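Automation at Work: The Dorkcombe Site
Photo Gallery

The Dorkcombe site of Kermani prepares and tests kitchen routines for automated arms. The routines are later used in staff canteens and residential dining services, including the one at Sastumside. The site employs 31 people. When the arms were introduced in March, 13 of those employees moved from manual product handling to new duties, and the remainder saw some change in their working day.

This gallery accompanies the site's report to employees on the first stage of the program, known internally as Pollum. It concerns the work at the tables and the terms under which staff carry it out.

At the tables

Each table is assigned to one operator per shift. The operator sets out the items, starts the routine, records the outcome and resets the table. Before the program began, the same employees loaded and unloaded appliances by hand for durability checks, a task that produced frequent complaints of wrist and shoulder strain. Repeated lifting has been removed from the job description. Setting out and clearing remain manual tasks.

Operators may stop an arm at any time and are not required to give a reason. Stops are entered in the table log and are not counted in individual performance reviews.
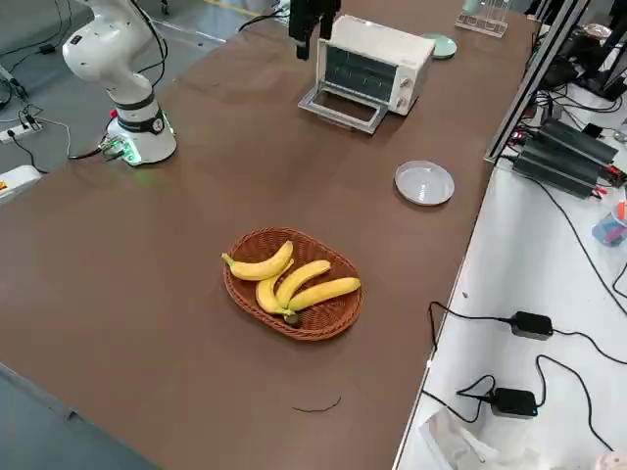
Training for the operator role takes 15 working days, all of them paid at the full rate. The first part covers safe distances, stopping and restarting, and the table log. The second part is spent alongside an experienced operator. Employees who did not wish to train were offered posts in receiving or maintenance at their existing grade.

Kazimír Rusnák, shift supervisor, worked at the manual benches before the change. "The work is lighter on the body and heavier on attention," he reports. "People asked for shorter turns at the tables, and the schedule was revised." Turns are now limited to 50 minutes, followed by a period of other duties.

Some concerns remain open. Several operators have noted that they speak with colleagues less often than they did at the shared benches. Others have asked how their new skills will be reflected in pay. Viera Havlíček, who represents employees in discussions with management, has requested a written grading scheme for table operators before any further arms are installed. Management has agreed to provide a draft.

Food items and tableware used in the routines are ordered through the site kitchen. Requests for substitutions should reach the kitchen by 3 p.m. on the working day before they are needed.

Further information

The full report may be read in the Dorkcombe staff room or requested from the personnel office. Employees at Sastumside may obtain a copy from their own supervisor. Comments on the schedule, the training period or the proposed grading scheme may be submitted in writing to either office.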